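**Jokidholm Youth Programme – progress report to Kondinstead, spring term**

Thank you again for agreeing to extend the partnership into a second year. I write this report a little later than I promised, as two of the school forms came back to us only at the end of March.

In this period 46 young people were referred to us, mostly by schools and by the family support team in Eminton. Of these, 13 have finished the full course and five have stopped coming. With two of the five we are still in contact by telephone, and we hope they will join again after the summer.

The employee days are going well. Your colleagues from the payroll department came in the morning and stayed until half past four, although the plan was to finish at three. They worked in pairs with the older group on job applications and on how to speak in an interview. One boy has asked already when they are coming back. 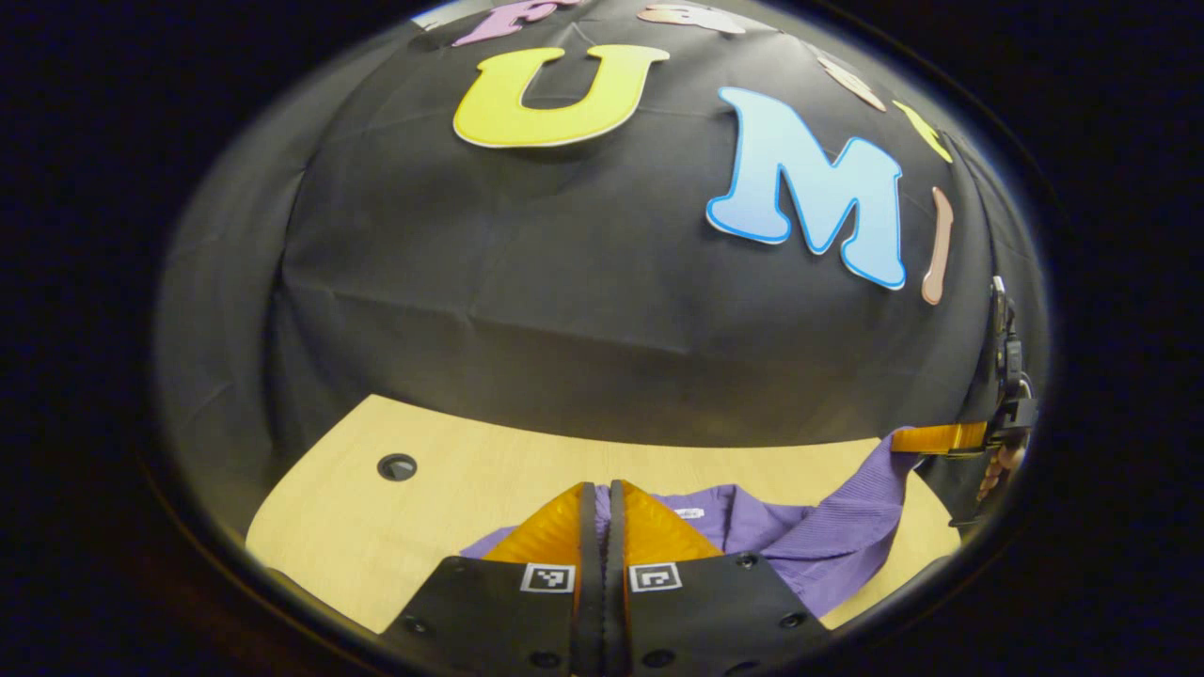
**Report written by Estíbaliz Nieto**
*Programme Coordinator, Jokidholm*

On the spending side, we are under budget for transport and over budget for room hire. The hall in Eminton raised its price in the middle of the term, and we could not find another place on the bus line. I would like to ask your permission to move the rest of the transport money to cover this – the table in Annex B shows both lines as they stand now.

The mentor training, which Huỳnh delivers for us, had to be moved once. All mentors have now attended the first part. The second part, on working with parents, is planned for June.

There is one point where I need your help. Several of your employees wrote to me that they wish to become mentors, but they are not sure if the hours count as their learning and development time. Could your personnel office confirm this in writing? I will then send them the application form and the background check papers together.

The next report will follow in September, with the attendance figures for each school.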